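# Job 143

I took the night bench at Etcombe for the quiet, and I got it, right up until the arm stopped listening to me.

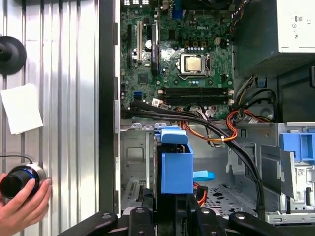
*Bay 4, the Dell, memory already out.*

We were stripping old office towers for Drurari, and I had the blue caddy next on my list. I eased the gripper in, squeezed, and let go of the control. It kept squeezing! I said "open" out loud, like that ever helped anybody, and then I hit stop.

Nothing for two whole seconds (you try it, they're long). Then the jaws let go, very slowly, as if they'd thought it over.

The log said the stop came from Ambaye. Ambaye is the old control room over in Nanditdale, and it's been dark since February. I called the number anyway, well past midnight, with my other hand flat on the bench so it wouldn't shake.

Somebody picked up on the first ring.

"Sorry," they said, "I didn't think you were done with it."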